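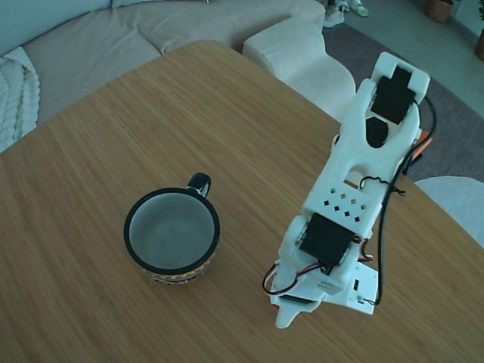
# Ekus: a desktop arm built at home

Project report, Introduction to Mechatronics
Vidar Sandberg and Edin Mladenović
April 12, 2019

## 1. Background

Ekus is a small robot arm driven by hobby servos. We printed the structural parts, assembled them at Vidar's apartment and wrote the control program ourselves. The course asked for a machine that moves an object from one place to another without a person steering it during the move. We chose an arm because we both wanted to learn how the joints affect each other, and because the parts fit on an ordinary table.

The project plan we handed in at the start of the term described a larger arm with a turntable under it. We dropped the turntable in January after the first load calculation. The bearing we had in mind cost more than all the servos together, and the arm can turn far enough with a servo in the base for what we need it to do.

Vidar did the drawings and most of the printing. Edin did the wiring and the program, which is called Statano. Testing and this report were shared.

## 2. Mechanical build

The arm is a chain of white printed links with a servo at each joint. The links are open brackets that hold the servo body on one side and the horn on the other. This makes it possible to take out a servo without opening the whole arm, and we had to do that several times.

The base is also printed. We put a grid of small square holes in some of the flat faces. This saves plastic and gives us places to pass a zip tie. The holes printed well when the face lay flat on the bed and badly when it stood upright, so two parts were turned and printed again.

The gripper has long fingers that taper and curve slightly toward the tips. The first version had short, thick fingers. They closed with more force, but they hid the object from above and pushed it away if the arm came in a little off to one side. The long fingers flex more. For a light object that does no harm.

One part is orange because we ran out of white filament late in the build. It is the same drawing file as the white one it replaced, which cracked along the layers when we pressed a servo into it with the screws already started. The lesson from that is in the assembly notes: seat the servo first, then start all the screws, then tighten.

We didn't glue anything. Every joint can be taken apart with one small screwdriver.

### Weight and the elbow

The hardest mechanical problem was sag. When the arm is stretched straight out, the servo near the base carries the weight of everything in front of it. With the old gripper it could hold that position for a short while, and then it started to hum and drop in small steps. We did three things about it:

- made the gripper housing thinner, with openings where there is no load
- moved the stretched-out pose to the list of poses the program refuses to hold
- routed the long cable along the side of the forearm so it no longer pulls on the wrist

The third had more effect than we expected. A stiff cable acts like a weak spring, and its pull changes with the pose, so it can't be corrected with one fixed number in the program.

## 3. Wiring

The servos get their power from a separate supply. Our first setup took the power from the controller board, and the board restarted every time two servos started together. We spent an evening looking for this fault in the program before measuring the voltage.

The wires leave the arm at the back and hang down behind it. Each wire has a loop of slack at its joint. We worked out the length of the loop by moving the joint by hand to both ends of its travel with the power off. Edin made the first set of loops too short and the base servo pulled a plug out of its socket on the first full turn. The present loops are longer than they need to be and look untidy, but none has come loose.

There is no emergency stop button on the arm. We use the switch on the power strip, and one of us sits next to it while the other works at the laptop. The course safety sheet says that this is acceptable for a machine of this size, but for a next version we would want a proper button that cuts the servo supply and leaves the controller running. With the power strip we lose the log of what happened right before the stop.

## 4. The Statano program

Statano takes a target point on the table and works out the joint angles. For the part of the arm that moves in a vertical plane we used the cosine rule from the course notes. The base angle is calculated separately.

A move is divided into small steps, and the angles are sent to the servos one step at a time. The steps are shorter at the beginning and the end. Before we added this, the arm started every move with a jerk that traveled all the way out to the fingers and took a moment to die away.

The program writes a line to a file for every step. The line holds the time, the commanded angles and a code for the part of the sequence. The log from the final test session has 1781 lines. We read it with a short script that plots each joint against time, and most of the mistakes we found, we found in those plots.

The servos don't report their real position. The log therefore shows what the arm was told to do, which can differ from what it did. We compared the two by hand with a ruler and a sheet of squared paper on the table. The difference was small close to the base and grew with reach.

## 5. Test

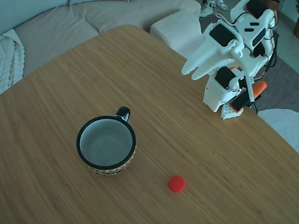 The task was to pick up a small, light, round object from the table, lift it, carry it to a second point and let go. The start and end points were fixed. A run counted as a success if the object ended up inside a pencil circle at the end point without our touching it or the arm.

We wanted an obstacle in the work area as well, since an arm that only works on a clear table isn't much use. An ordinary mug did the job. The program knows its position as a circle with a safety margin and goes over or around it. We always used it empty. A run was marked as failed if any part of the arm touched the mug, even when the object arrived where it should.

We made 34 runs in the final session. The conditions were the same in all of them apart from the position of the mug, which we changed between groups of runs. A little over half were successes. The failures fell into these types:

| Type of failure | How often | What we think caused it |
|---|---|---|
| Fingers closed above the object | most common | sag at long reach, wrong height estimate |
| Object pushed aside before closing | fairly common | base angle slightly off |
| Object slipped during the lift | a few runs | smooth finger surface |
| Arm touched the mug | rare | safety margin ignored the width of the gripper |

The last type was a plain programming error. The margin was measured from the center line of the arm. We corrected it during the session by adding the half width of the gripper to the margin, and the arm didn't touch the mug in the runs after that. The earlier runs are still counted as they were.

For the slipping we tried a strip of rubber on the inside of each finger. It helped with grip, but the strip added thickness and the object then sometimes stuck to one finger when the gripper opened. We took the strips off again before the counted runs. A rough print surface on the inside of the fingers may be a better way.

## 6. Base and table

The base has to stay put while the arm swings. Our first base plate was small and rocked when the arm reached forward quickly. Vidar then drew a wider one, named Stukwood in our files after the block of scrap wood we used as a weight before it was ready. It lies flat on the table and the rest of the base sits on it.

We placed the arm near the edge of the table so the wires could hang free. The drawback is that the arm can reach out over the floor on that side. The program now has a limit on the base angle during a run. The limit is not active when the servos are off, so the arm has to be laid down by hand with some care.

The table surface is smooth and marks from tape show on it, so we drew all points on paper and measured from the base plate instead of from the table edge. The rounded corner of the table had given us a poor reference point anyway. Two early sets of measurements were thrown out for that reason.

## 7. Comparison with the plan

The plan listed a camera that would find the object by its color. Edin started on this under the name Nouri. The program could find a colored spot in a still picture, but we never got the conversion from picture points to table points good enough to use. All the runs in section 5 were made with typed-in coordinates. Nouri is included in the hand-in folder as unfinished work and we don't ask for it to be graded.

The time plan was also wrong. We had set aside a week for printing and needed close to three, mostly because parts were redrawn after they had been tried. Wiring took less time than planned. Writing the program took as long as we thought it would, but testing it took much longer.

## 8. Further work

If we continue with Ekus over the summer, the order would be:

1. A table of height corrections by distance, measured with the ruler method and used by Statano at the end of each approach.
2. A stop button on the servo supply.
3. A stronger servo at the lower joint, which also means a new bracket.
4. New fingers with a rough inner face.
5. Nouri, once the arm can reach a typed-in point reliably.

The drawings, the Statano source, the log file and the plotting script are in the hand-in folder. The drawing for the cracked bracket has been updated with a thicker wall on the servo side, but the new version has not been printed yet.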